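Workshop Tips: When a Gripper Arm Drops or Misplaces Cloth and Paper

Contributed by Cadi Ifans. Last revised April 23, 2022.

These notes cover one fault on a small gripper arm used for moving thin, soft items (napkins, dust cloths, folded sheets of paper) between a table and marked spots on the floor. The arm closes, lifts, and then lets the item slip before the drop point, or sets it down outside the tape. We ran into it in March on the Daltatby bench and lost most of two afternoons to the wrong cause.

Stop the arm first

Press the stop and wait for the arm to settle before you reach in. A paused program is not a stopped arm. On our Sketel controller a pause leaves the motors live, and the arm will resume from wherever it is if the pause times out. Keep feet out from under the forearm while it is powered. If the item is still in the fingers, leave it there until the power is off, then support the wrist with one hand and open the fingers by the manual release. Some arms sag when the brakes let go.

Check the finger faces

Wipe both faces with a lint-free cloth and a little rubbing alcohol. Let them dry. Cotton fluff builds up into a slick film that is hard to see on black plates but easy to feel with a fingertip. Replace the grip pads if the edges are rounded or the surface has gone shiny. Ours were shiny. New pads reduced the slipping but did not cure it.

Check the close setting

Most controllers decide that an item is held when the fingers stop short of fully closed. A single layer of cloth is too thin to trigger this, and the arm either reports an empty grip or backs off the force. Fold the cloth so the fingers close on at least 8 layers at the pinch point, or lower the threshold. Change one of these at a time and run the same pick again before touching the other.

Check the cable

Follow the cable along the outside of the forearm with the power off. It needs enough slack at each joint for the full swing, and no more than that. A tight loop at the upper joint pulls on the connector when the arm reaches out, and the gripper loses its signal for an instant. This was our fault. The Ladanis log showed a dropout at the same arm angle on every failed run, and we had been reading it as a force error. Re-dress the cable, clip it on both sides of the joint, and move the arm by hand through its range before powering up.

Check the tape marks

Floor tape creeps on carpet. Press down lifted corners, and cut out any strip that has folded over on itself and lay a new one. Measure from a fixed point on the table leg, never from one square to the next, or the error adds up. If the table has been moved, redo the lot.

Test before returning to use

Run 100 picks at reduced speed with the same cloth. Accept no drops. Write down the arm position for any near miss, even if the item landed inside the tape. The Hopkin pads we fitted needed around 2 hours of running before the grip was consistent, so repeat the test the following morning.

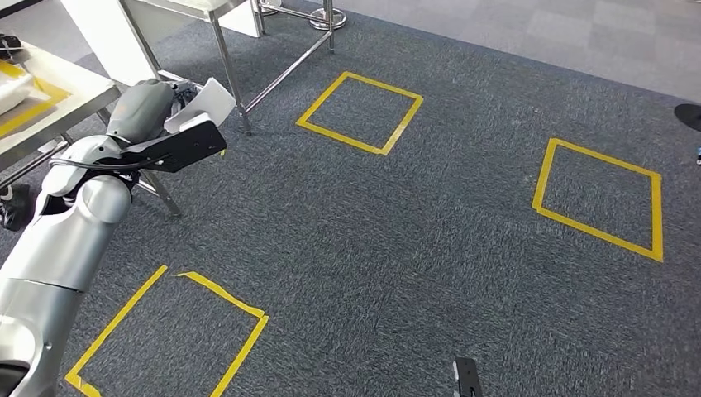

Keep the old pads in a labeled bag until the second test is clean. If the dropout comes back after the cable has been re-dressed, replace the connector as well as the cable, and enter both changes in the log under the same fault number.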